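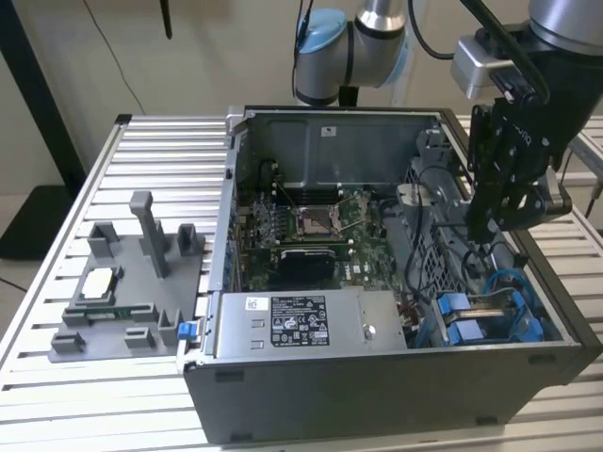
Tower on its side, panel off, CPU socket open.

2 min read

grerero_mk2
Picked up this tower from an office clearance. I want to reuse the case and the supply and possibly the board. The socket is empty, and I have no paperwork for any of it. Questions: is the board worth keeping, and does the supply have to come out before I change the processor? Budget is 90 dollars for everything.

Bülent Tekin
The supply can stay where it is. It lies across the front of the case in your photo and the socket is clear of it. Check the contacts in the socket with a flashlight at a low angle before you put anything in. If any are bent, stop there and price a replacement board.

Read the part number off the board and look up which processors the last BIOS accepts. Do this before buying. On office machines the list is often shorter than the socket suggests.

slatbench
Disagree on leaving the supply in. Take it out. It lifts the cables away from the board and you can read the label properly on the bench. I have done 16 of these for the Arkthorpe repair evenings and I pull the supply every time.

Bülent Tekin
The label is already face up. Removing the supply means unplugging the main connector, and on an older board that connector can be stiff enough to flex the board. I would leave it alone until there is a reason.

slatbench
Support the board edge with a finger and it does not flex.

dhanial_parts
Before anyone reuses the supply: many office towers use a non-standard shape and a non-standard main plug. Compare the plug to a normal 24-pin one. If it differs, case, board and supply have to be treated as a set.

The blue parts at the lower right are drive carriers. On most cases like this you squeeze the sides and slide them out. Unplug the SATA cables first. Do not pull on the cable, pull on the plug.

grerero_mk2
Thanks. Drives will be wiped and tested separately. Should the lever on the socket be down while there is no processor in it?

Bülent Tekin
Close it gently with a plastic cover fitted if you have one. Grusitz sells them in bags, and any cover made for that socket will do. Without a cover, put the side panel back on when you are not working.

dhanial_parts
Also clean the old paste off the processor you buy, if it is used. Isopropyl alcohol and a coffee filter.

slatbench
Paper towel works as well.

dhanial_parts
Paper towel leaves lint.

grerero_mk2
Part number found. Checking the processor list tonight and will post the plug type after that.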